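Predgate Ceramics Board > Glaze Chemistry and Firing > Crystalline and semi-crystalline on functional ware

Thread: Rim breaking tan over mottled green, is this zinc or titanium?

tivholm_kiln
Posts: 333
I have a question on a two-glaze combination fired in an electric kiln, cone 6, oxidation. Body is a smooth buff stoneware, bisqued to cone 04. Inner and outer coats are a copper-bearing zinc base. Over the top 10 mm of the rim I brushed an iron amber, two coats, overlapping the green by perhaps 3 mm.

Schedule as follows. 80 an hour to 600, 150 an hour to 1215, ten minute hold, fast drop to 1060, hold 90 minutes, then off. All Celsius.

On the test tiles I get small pale specks and a frosted surface, but no proper rosettes. The specks are evenly spread on vertical faces and nearly absent on horizontal ones. I would have expected the opposite. Is this zinc silicate that has failed to grow, or is it the titanium (4 per cent in the batch) coming out as a microcrystalline matt?

Joonas Ahonen

glenys_b
Posts: 4,000
Titanium, at a guess. Zinc silicate wants a fluid melt with very little alumina, and if your glaze stays on a vertical wall at cone 6 without a catcher it probably has too much alumina to grow anything large. Post the recipe.

The missing specks on horizontal faces are consistent with thickness. Thick application stays glassy for longer on the way down. What is your coat thickness on the tile foot compared with the upright?

Glenys

tivholm_kiln
Thickness on the upright is 0.8 mm dry, measured with a needle gauge. Foot is nearer 1.3 mm. Recipe:

Frit 3110 46
Zinc oxide 19
Silica 18
Kaolin 8
Titanium dioxide 4
Nepheline syenite 5
Copper carbonate 2.5 (added)

Joonas

glenys_b
Eight of kaolin plus whatever the neph sy brings is a lot of alumina for a crystalline. A macrocrystalline recipe would have one per cent or none. What you have is a zinc-titanium matt, and a decent one. I would stop calling it crystalline if you want rosettes and start calling it crystalline if you want to sell it.

rmahasneh
Posts: 735
I disagree with the last part. There is a continuous range between a matt with crystals you can't resolve and a glaze with rosettes 30 mm across. If the specks are visible to the eye and come from devitrification during the hold, the word is accurate. Functional potters have used it that way for decades.

On the technical question, both phases can be present. Copper tends to go with the glass and leaves the crystals paler, so a green ground with pale bluish specks doesn't tell you which crystal you have. You would need XRD to settle it. Without that, run a line blend with titanium at 0, 1, 2, 3 and 4. If the specks survive at zero titanium they are zinc silicate.

Rami

glenys_b
"Accurate" is doing a lot of work there. A customer who orders a crystalline mug has a picture of rosettes in mind. But yes, the line blend is the right test. Make up the zinc shortfall with nothing, just leave the titanium out, or you will be changing two things.

aniela.cz
Posts: 2,000
Two points from the kiln side.

1. Your hold at 1060 is probably the top of the useful range for this base. I would try 1020 and 980 before touching the recipe.

2. A fast drop in a small electric kiln is only as fast as the bricks allow. Log it. My own kiln takes 38 minutes from 1215 to 1060 with the bung out and the lid shut. I would not crack the lid to speed it up, the elements don't like it and neither do the shelves.

Also, how are you checking the interior of the cups? A semi-matt zinc glaze with copper in it should not be used as a liner without a leach test. Lemon slice overnight is the minimum, and it only tells you about gross failure.

Aniela Czarnecka

tivholm_kiln
Logged drop was 51 minutes. Slower than I had assumed.

The interior is the same green, applied by pouring, and it comes out glossy and much darker than the outside. No frosting at all inside. I had put that down to heat retention but after Glenys's comment on thickness I now think it is pour thickness. The lemon test on two tiles showed no change in colour.

Joonas

ingrid_m
Posts: 612
Lemon on a tile is not a test of the liner if the liner fires to a different surface from the tile. Test a cup. Then send one to a lab. Copper is not lead, but a copper matt in contact with orange juice every morning is a poor idea, and a line on a label saying "decorative" does not make it go away when the thing has a handle.

I use a clear liner with no copper, Fakhoury LG2, and stop the green just below the lip on the outside. The join goes under the amber rim so it doesn't show.

Ingrid Mbeki

rmahasneh
A glossy dark interior is what you would want to see, Ingrid. Well-melted glass with the copper dissolved in it is more durable than the frosted outside. I agree about the lab test. I don't agree that a liner is automatically required.

ingrid_m
Glossy is not the same as durable. Low-silica zinc glasses can be glossy and leach badly. His silica is low. Calculate it.

glenys_b
Just did, taking the frit figures as published. Ingrid is right that it is on the low side for a liner at cone 6. I would not use it inside a drinking vessel. I would use it inside a vase and be happy.

tivholm_kiln
Accepted. I will order some of the LG2 and keep the present glaze for outside only.

Rim question, then. The amber breaks to a golden tan with good gloss, and the mottling begins directly under it. On the shoulder the specks are scattered and pale blue-white against the teal.

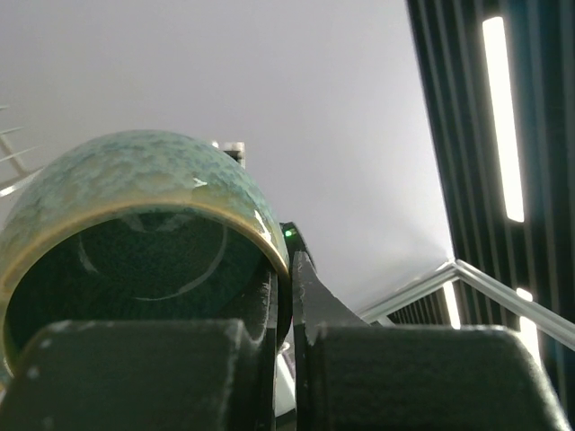
The amber has stayed put on all the upright pieces but ran on the one bowl with a flared lip, taking the green down with it and leaving a bare-looking streak. Same batch, same shelf. Would one coat be enough, or should I stiffen it with kaolin?

Joonas

aniela.cz
One coat, and check the specific gravity. A rim glaze that holds at 1.45 will run at 1.52 on a flare because you lay down more with each stroke. Stiffening with kaolin will cost you the gloss.

rmahasneh
The overlap matters more than the number of coats. Zinc fluxes the amber wherever the two meet, and on a flare the overlap band is closer to horizontal when you brush it, so it goes on thicker. Bring it down from 3 mm to 1 mm. If there is a gap after firing, go up to 2.

Nice surface on the outside, by the way. The specks look regular enough that I would leave the hold length alone and only move the temperature.

glenys_b
I would do neither until the line blend is out of the kiln. Otherwise he will have moved titanium, hold temperature, coats and overlap in a single firing and will learn nothing from it.

aniela.cz
The overlap can be changed on the cups while the tiles carry the line blend. They are separate pieces. Only the schedule is shared, so leave the schedule at 1060 for this one and drop to 1020 in the next.

glenys_b
Fine by me.

tivholm_kiln
Plan for the November firing, unless there are objections:

Tiles: titanium 0, 1, 2, 3, 4, two of each, dipped for three seconds, upright.
Cups: amber one coat at 1.45, overlap 1 mm on half and 2 mm on the rest.
Schedule unchanged, bung out on the drop, logged every five minutes.
Liner: LG2 on all cups, poured first and left overnight before the outside goes on.

One remaining query for Ingrid. Does the LG2 craze on a buff body? The Handamell clay I use has an expansion on the low side and I have had trouble with shop liners before.

Joonas

ingrid_m
It crazes on Handamell smooth buff if you put it on thick. At a two-second pour I had no visible crazing after a month, and none after boiling water then cold tap, five cycles. At four seconds it crazed on the shelf. Wipe the lip back before you do the amber or the three will pool together.

tivholm_kiln
Two seconds it is. Tile results will go in this thread with the log attached.

rmahasneh
Put the recipe totals in when you do, please. The one above adds to 100 before copper, which is good, but half the recipes on this board don't and the search is full of them.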